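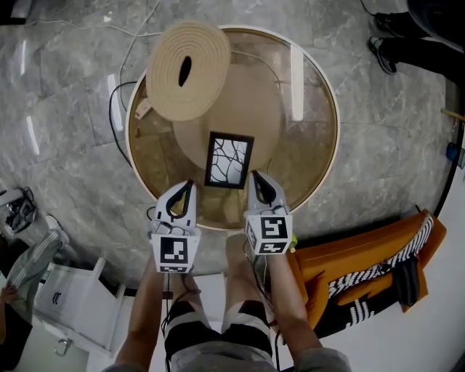
Hand-held grippers at a small framed print on a glass-topped side table.

About Barnness

Barnness tests grippers, arms, cameras and controllers for people who have to buy them. We don't make any hardware and we don't sell any. Manufacturers can lend us equipment, but they don't see a report before the client does.

The company was started by Karla Arriaga and Montri Sombatkul, who had both worked in packaging automation and had both signed off on grippers that looked fine in the catalogue. Karla runs the test program. Montri looks after the rigs, the wiring and most of the arguments with couriers.

What we test

Most of our work is on two-finger grippers meant for homes, hotels and aged care. We compare finger shapes, pad materials, closing force, cable routing and how each unit copes with an awkward approach. Thin flat objects on glass are part of every comparison. Glass gives a finger very little to work against, and a tinted or reflective top can upset a depth camera as well. Rope mats, cords and draped cloth are on the list too, as they catch on fingertips and pull neighbouring things along with them.

We use hand-held grippers for the first round. A person can try a dozen approaches to the same object in the time it takes to program one, and poor finger geometry shows up early. Printed square markers on the grippers let us track position and angle during each attempt. Units that get through the first round are mounted on an arm and tested again with the same objects.

Our standard household set has 200 objects, each weighed, measured and labelled. Szu-yu Lui keeps it in order and replaces whatever gets broken. A full comparison covers four grippers at a time. Larger jobs are split into batches, with one gripper carried over between batches as a reference.

Cameras and controllers

Yae Honda handles the camera side. She checks marker tracking under daylight, lamps and glare off floors and tabletops, and records where it drops out — usually at the edge of the view or when a finger passes across the marker. Hsin-yi Huang tests controllers for delay, recovery after a lost connection, and how they behave when a cable is knocked. Her test notes are attached to each report in full.

Reports

Each report lists every attempt, including the failed ones. We have over 1501 logged attempts from the current household series, and 806 of those are with thin or flat items. Clients get the raw tables along with our written findings. We will say which unit we would choose for a stated job, but we don't give out stars or an overall score.

Our longest-running project is Sundeo, a comparison of fingertip shapes that began in April and is still going. Plilta, the cable and connector study, is smaller and shares the same rigs.

Working with us

Send us the model numbers, the objects you need to handle and your power supply details. If you already have a sample unit, we'd prefer to test that one — production units can differ from demonstration stock. Bookings for the next household series close on 18th November. Equipment should be sent in its original packaging with the mounting screws included.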